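Zedance, the small open source language that many of us first met through its cheerful little tutorial, has a new release out this month, and it's a rather bigger one than the version number lets on. Zedance 2 has been in the works for a good long while, and it brings 243 fixes and improvements along with a new package manager called Mistico — the part most people have been asking for, if the mailing list is anything to go by.

Until now, adding a library meant fetching it yourself, putting it in the right folder and hoping that whatever it relied on was there already. With Mistico you type a single command and the rest is done for you, and if you change your mind afterwards, another command takes it all away again and leaves your project as it was.
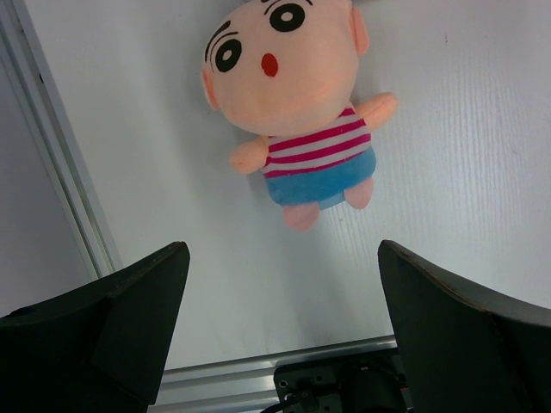 ## What's in the catalogue

The Mistico catalogue opens with 200 packages, all of them checked against the new release, and more are waiting their turn. Among the first is Masanja, the much-loved drawing library, which has had its colour handling rewritten and now starts up a good deal faster on older machines. Kindwood, the testing tool, is there as well, and its error messages have been put into plainer words (a kindness to beginners, and to those of us who program late in the evening).
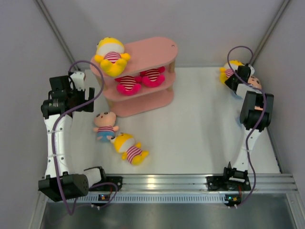 Mistico also sorts out a muddle that has bothered Zedance users for years, namely what to do when two projects on the same computer want different versions of the same library. Each project now keeps its own list, and the packages themselves are stored once, in layers, with the language's own library at the bottom, shared packages over that and your own code at the top. Think of the pink shelf with its three boards, where the yellow toy up on the top board can be swapped for another and the boards underneath stay just as they are. Changing your own code works in much the same way, and the shared packages needn't be fetched again.

## Getting hold of it

Downloads are ready for Linux, Windows and macOS, and the manual has been brought up to date in 12 languages. Older projects should run without changes, though the release notes do ask you to make a copy first, and there's a short guide to moving your existing libraries over to Mistico. The old way of installing packages will carry on working until January.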